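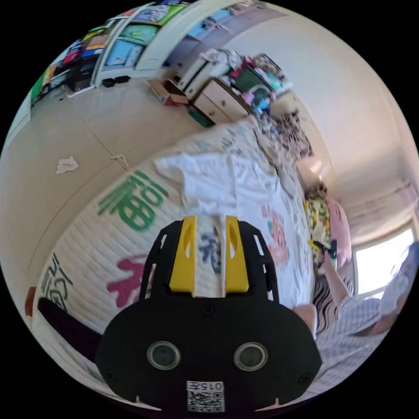 Skye MacBrayne reckons I should strip the whole bed before folding anything on it, and she left me a note to that effect on the bench.

February, late afternoon — by Doucette
2 min read

I see her point, but I like folding on the bed! A white tee, or any white cloth, on a white quilted cover is hard on the eyes, I'll give her that, though the big painted characters (green, magenta, that nice teal) do help me find where the hem stops. Sleeves in first, then thirds, then over. I did 40 folds before tea and 7 came out crooked, mostly when I rushed the second sleeve.

Still to sort: the pile along the far edge, which keeps creeping toward the floral pillow. I want the pillows squared up before I start again — pink one on the outside, I think. Skye, if you read this, the Flendine hangers are in the bottom drawer and I need them back by five.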